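Cable keeps catching on the bin wall - how do you dress yours?
Posted in Home and Shared Workshops by Tinton

Hello all, and sorry in advance for the length. I've been helping with the picking cell at our shared workshop since September and I love it to bits, but I have one trouble I can't shake. When the wrist turns a long way round to get at something near the side of the bin, the cables swing out and drag on the wall. I've counted it in the log: 746 picks last month and 2 stops, both from a snagged cable. Any kind advice very welcome!

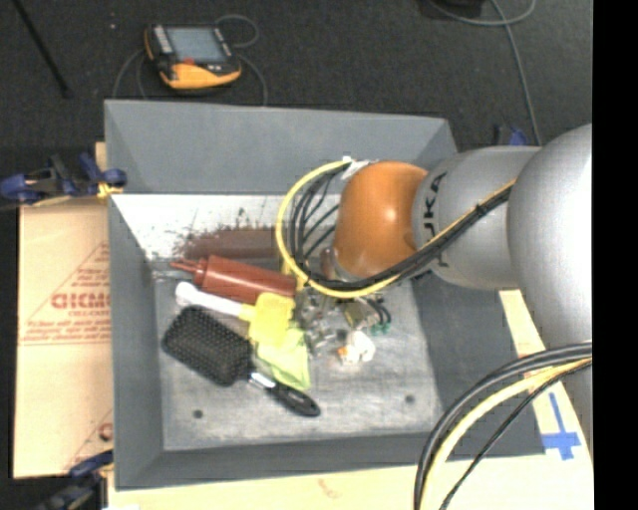 Cable slack is what I keep going back and forth on. Too little and it pulls at full turn, too much and it flops about. At the moment the thick yellow one goes out in a wide loop to the left of the orange joint, with white tape or wrapping near the top, and the black bundle takes the tighter path inside it. Should I bring the yellow one in to match, or leave it be?

Flevalden
Bring it in, but gently. Take the wrist slowly by hand to both ends of its travel, mark the cable where it goes tightest, and leave a hand's width over that. I'd use hook and loop straps while you're experimenting - zip ties are a pain to keep cutting off, and they can pinch. Then limit the wrist turn in your program so it never winds further than you tested. That second bit helped me far more than any strapping did, and I wish I'd done it first!

Matsuda
just get a spring return for it. mine was second hand and it's been fine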